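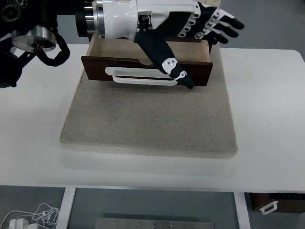 I bought the Kuzmenko hand mixer in March, after my old one started smelling like a burnt hair dryer every time I made cookies. It cost me $31 on sale, and I've used it enough now to have opinions!

First, the good stuff. It's light. My last mixer felt like holding a brick over a bowl, and by the time the egg whites were stiff my wrist was done for the day. With this one I can do a full batch of meringue and still open a jar afterward. The slow speed is really slow too, so the flour stays in the bowl (mostly) and off my shirt.

It has 8 speeds, and I use three of them. Everything from four to six sounds the same to me, and the top one is too much for anything I make. I tried it once on whipped cream and had lumpy butter before I could find the switch. It tasted fine on toast, but I'd promised people pie.

Cookie dough is where it struggles. Plain sugar cookie dough is okay if the butter is soft. Oatmeal raisin makes it groan, and I finish that one with a wooden spoon. If you bake bread, skip it. The dough hooks in the box are thin little things and my pizza dough just climbed right up them and wrapped itself around the bottom of the mixer. I spent a good while picking it out of the vents with a toothpick.

Cleaning is easy otherwise. The beaters pop out with one button and go in the dishwasher. The cord is too short for my kitchen — I have exactly one outlet that works for it, next to the toaster — and there's nowhere to wrap it, so it lives in the drawer in a tangle with the potato masher.

I did look at the Fivumora before buying. It's $100 and comes with a stand, and everyone seems to love it, but I don't have the counter space and I bake maybe twice a month. For cakes, frosting, and mashed potatoes, the Kuzmenko does what I need. Four stars from me, minus one for those hooks.

Comments

pieandcoffee: Mine groans on oatmeal too. I add the oats last by hand and it's fine.

lowercase_t: Does it come in any color besides white? Mine was the only one on the shelf.

marzipan131: Had the Fivumora for a year and went back to a cheap one. Way too heavy to drag out for frosting.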